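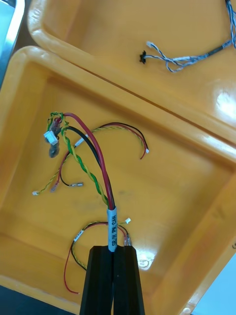
SB/H PM CAN, in der gelben Wanne

22. April 2023

Schnell noch aufschreiben bevor ich ins Bett falle. Paket von Flikeo ist da!! Endlich. Lag beim Nachbarn unten, seit gestern schon, und der Zettel steckte im falschen Briefkasten. Egal. Ist da.

Also: Trullodero, zweite Serie, die kleinen aus den Kapseln. Fünf Figuren im Satz, plus die geheime, die angeblich in jedem Karton einmal drin ist, in meinem aber natürlich nicht. Ich hab den Müller, die beiden Geschwister, den Postreiter und den Bären mit Laterne. Den Bären doppelt. Wer den Bären doppelt braucht, bitte melden.

Erster Eindruck, noch beim Auspacken in die Küche gekritzelt und jetzt abgetippt:

Müller: super. Mehlstaub auf der Schürze ist richtig aufgemalt, ganz fein, mit so einem trockenen Pinsel anscheinend. Gesicht ein bisschen schief, passt aber zu ihm. Steht von allein, ohne Sockel. Das konnte in der ersten Serie keiner.

Geschwister: sind zwei Kapseln, gehören aber zusammen, an den Händen ist ein Zapfen und ein Loch. Bei mir geht der Zapfen nicht rein. Erst warmes Wasser versucht, dann Fön, dann geschimpft. Morgen nochmal mit ganz wenig Feile. Chrysanthi sagt auf keinen Fall feilen, der Kunststoff wird weiß an der Stelle. Mal sehen.

Postreiter: na ja. Pferd toll, Reiter so lala. Die Tasche ist lose und fällt bei jeder Gelegenheit runter, hab sie schon einmal unterm Herd rausgeholt. Farbe der Jacke ist viel dunkler als auf dem Zettel. Auf dem Zettel fast türkis, in echt eher Flaschengrün. Gefällt mir ehrlich gesagt besser, aber neben dem alten Postreiter aus Serie eins sieht das jetzt komisch aus, wie aus zwei verschiedenen Postämtern.

Bär: Liebling. Die Laterne ist durchsichtig und wenn man ihn vors Fenster stellt leuchtet sie. Das hat der Fornano schon immer gekonnt, diese durchsichtigen Teile. Die Tatzen sind auch beweglich, alle vier, mit richtigen Kugelgelenken. In so einer Größe!

Der Zettel wie immer winzig gefaltet und wie immer hab ich ihn eingerissen beim Aufmachen. Hinten drauf wird die nächste Runde angekündigt, September, nur Schattenrisse. Eine Figur hat eindeutig ein Rad dabei. Oder einen Käse. Chrysanthi tippt auf Schleifstein, ich auf Käse. Wetteinsatz ist der zweite Bär.

Dann die Sache mit dem Geld. Muss ich auch mal ehrlich hinschreiben. Der Satz hat mit Versand und Zoll 115 Euro gekostet und das ist zu viel für Kapselfiguren, Punkt. Früher im Laden bei Koutsoukos hat man Münzen reingeworfen und gut war. Da stand der Automat neben der Tür, man hat gedreht und meistens was Doofes gekriegt und sich trotzdem gefreut. Jetzt klickt man bei Flikeo auf ganzen Satz und wartet wochenlang. Das Drehen fehlt mir schon. Dieses Knacken.

War übrigens heute Nachmittag bei Koutsoukos, nur schauen. (Ja ja.) Der Automat ist weg, da steht jetzt ein Regal mit Kartenhüllen. Hab gefragt, Antwort war der Hersteller liefert keine Kapseln mehr in der alten Größe und die neuen passen nicht durch den Schacht. Schade schade. Dafür lag im Ausverkauf noch eine Tüte mit Ersatzständern, die durchsichtigen mit dem Stift, die hab ich mitgenommen. Passen nur halb. Für den Reiter reichts.

Und da stand auch Chrysoula Lambrakis an der Kasse! Ewig nicht gesehen, zuletzt auf der Börse wo es so geregnet hat. Sie sammelt fast nur noch die ganz alten Sachen, hat mir auf dem Handy ihre Liste gezeigt, 1.593 Einträge, alles mit Zustand und Preis und von wem. Ich hab nicht mal eine Liste. Ich hab einen Schuhkarton und ein Gefühl. Sie meinte ich soll wenigstens die Trulloderos aufschreiben bevor ich wieder was doppelt kaufe. Hab den Bären nicht erwähnt.

Sie hat mir erzählt dass es vom ersten Müller zwei Versionen gibt, eine mit Knopf am Hut und eine ohne. Ohne Knopf ist die frühere. Bin heim und hab sofort nachgeschaut, Jacke noch an. Mit Knopf. Mist.

Aber bei dem alten Bäcker glaub ich dass meiner eine andere Unterseite hat als auf ihren Fotos, da steht der Fornano Stempel quer statt längs. Muss ich ihr schicken. Nicht vergessen!! Am besten gleich bei Tageslicht fotografieren, mit der Küchenlampe wird alles gelb und man sieht die Prägung nicht.

Vitrine: Katastrophe. Brett oben ist voll, unten stehen noch die Blechautos von Papa und die will ich nicht in den Keller tun. Hab alles einmal rausgeräumt, abgestaubt, wieder eingeräumt, und am Ende standen drei Figuren übrig auf dem Fensterbrett. Vorhin warens weniger, keine Ahnung wie das geht. Vielleicht stell ich die Serie eins nach hinten auf so eine Stufe. Chrysanthi hat noch Acrylstufen von ihrem Umbau, roughe Kanten aber umsonst. Rauhe, mein ich. Bin müde.

Apropos, Chrysanthi Drakos hat sich den gleichen Satz bestellt, eine Woche nach mir, und ihrer war zuerst da. Und sie hat die geheime Figur. Natürlich. Hat mir gleich drei Fotos geschickt, untereinander, ohne ein Wort dazu. Es ist eine Gans. Mit Mütze. Ich bin so neidisch das glaubt man nicht. Die Mütze kann man abnehmen!!

Auf Flikeo gibts die Gans einzeln, hab geschaut, will aber keiner bezahlen was die verlangen, ungefähr 5 mal so viel wie eine normale. Einer will tauschen gegen den Reiter plus beide Geschwister. Nein danke. Gegen zwei Bären vielleicht, aber dann hätt ich ja gar keinen mehr. Einen Bären plus den alten Bäcker? Nee. Nicht bevor das mit dem Stempel geklärt ist.

Gerade nochmal in die Küche, die Geschwister probiert. Geht immer noch nicht. Er steht jetzt einfach ganz dicht neben ihr und von vorne sieht mans kaum.

Morgen:
Foto Stempel an Chrysoula
Stufen bei Chrysanthi holen, Gans anschauen
Kapseln auswaschen, nicht wegschmeisen, die nehm ich für Schrauben
Liste anfangen. Wirklich. Im karierten Heft
Bär auf Flikeo einstellen, oder doch noch warten bis klar ist ob Käse

Ach so und die Tasche vom Postreiter ist schon wieder weg. Such ich jetzt nicht mehr, gute Nacht.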